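Isberg House Holiday Flat: Frequently Asked Questions

Last updated November 13, 2024

What time can we arrive?
Any time after 3 pm. The key safe is to the left of the front door and Maxine Doolan will send you the code the day before.

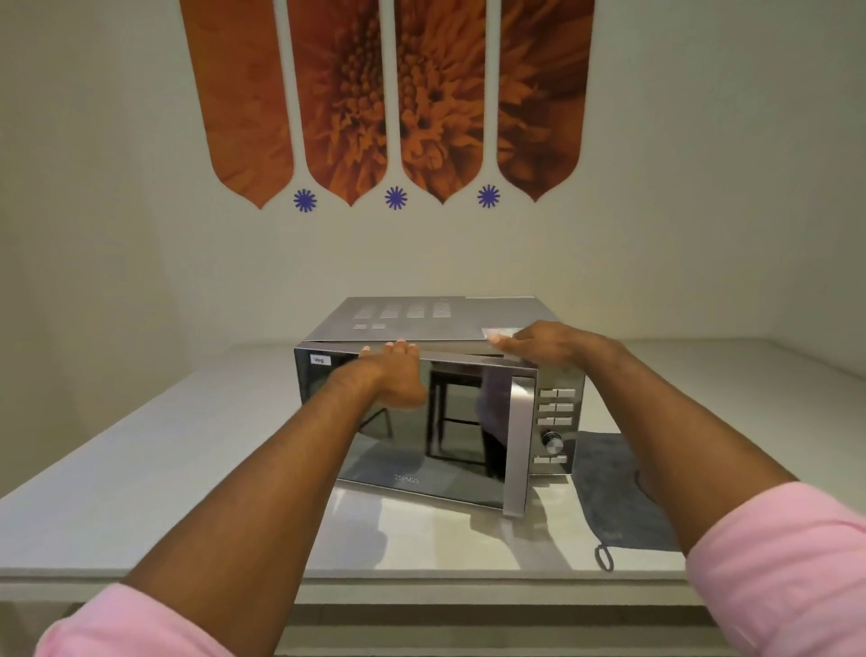
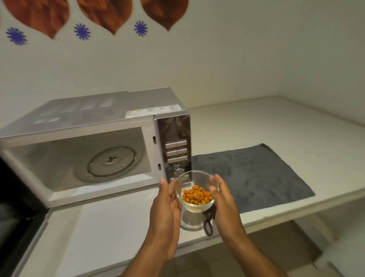 Is bedding included?
Yes, and towels. Please bring your own for the beach.

Can we bring a dog?
One dog is fine — the charge is £20 per stay. Dogs must not be left alone in the flat.

Where do we park?
Space 53, behind the building. The other spaces belong to residents.

Is there a deposit?
We ask for £100 on booking, taken off the final bill. For December stays the full amount is due when you book.

Can we check out late?
Sometimes. Ask Aroha Ruawai at least a day ahead. It depends on whether anyone is arriving.

How far is the nearest shop?
Witkowska, on the corner, sells bread, milk and papers. For a larger shop you will need the car or the bus from Vondier Road.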